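Skandstead Garment Storage – Frequently Asked Questions

How long can I store items?
The minimum term is 4 months. Most seasonal contracts end in December and renew monthly after that.

Do clothes need to be washed first?
Yes. Body oils and food residue attract moths. Items must be fully dry before packing.
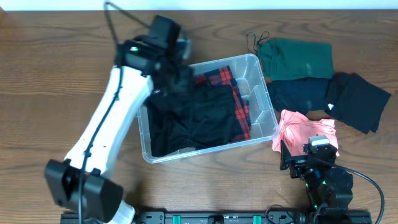

Are vacuum bags accepted?
For cotton and synthetics only. Down and wool lose loft under compression – use a breathable cover.

What is the liability limit?
$2000 per contract. Extended cover raises the limit to $4000 and must be selected before drop-off.

Can I retrieve a single item?
Yes, with two business days' notice. A handling fee applies.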